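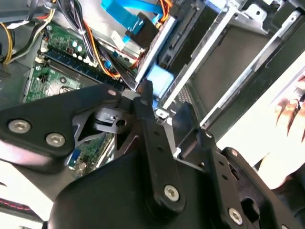 Prokton-Greifersatz von Ollier: Laufwerkswechsel einrichten

Stand: 27.1.18, Firmware ab Oktober-Version

Der Satz umfasst Greifer, Handgelenkkamera, Adapterflansch und die Software Falcão. Vorausgesetzt wird ein Arm mit mindestens 920 mm Reichweite. Der Listenpreis liegt beim Händler in Estuddale 14 % über dem des Vorgängers.

1. Flansch montieren, Schrauben über Kreuz anziehen, Werkzeugmittelpunkt in Falcão neu einmessen.

2. Rechner oder Server spannungsfrei schalten und gegen Verrutschen sichern.
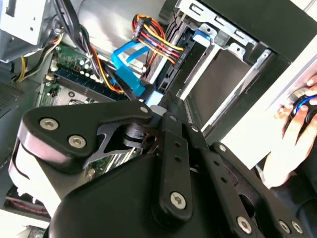
3. Die Anfahrt wird in Falcão als Korridor angelegt, nicht als Einzelpunkt. Voreingestellt sind 39 mm Breite, was in offenen Servern meist ausreicht. In Desktopgehäusen muss der Korridor enger gefasst werden, wenn wie hier blaue SATA-Kabel im Bogen vom Mainboard zu den Laufwerken laufen. Sperrzonen für Kabel von Hand einzeichnen; die automatische Erkennung übersieht dünne Leitungen.

4. Greifkraft auf Stufe 2 setzen. Einschub in zwei Phasen teilen: Vorschub mit Lageregelung bis zum Schachtrand, danach Kraftregelung.
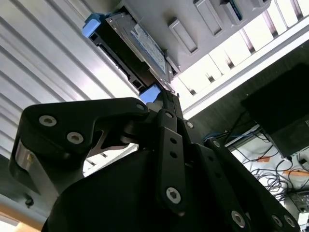
In der zweiten Phase gilt der Grenzwert aus dem Profil des Einbaurahmens. Wird er vor der Endlage erreicht, fährt der Arm zurück und meldet Fehler 500. Winkel prüfen, quittieren, Phase neu starten. Den Grenzwert nicht anheben.

5. Profil speichern und mit einem ausgemusterten Laufwerk testen. 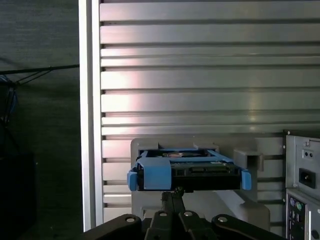
Ein Leser merkt an, bei ihm sei Fehler 500 erst verschwunden, nachdem er den Werkzeugmittelpunkt bei montiertem Kamerahalter eingemessen habe; im Handbuch stehe die umgekehrte Reihenfolge. Schritt 1 ist entsprechend zu lesen: erst Kamerahalter, dann einmessen.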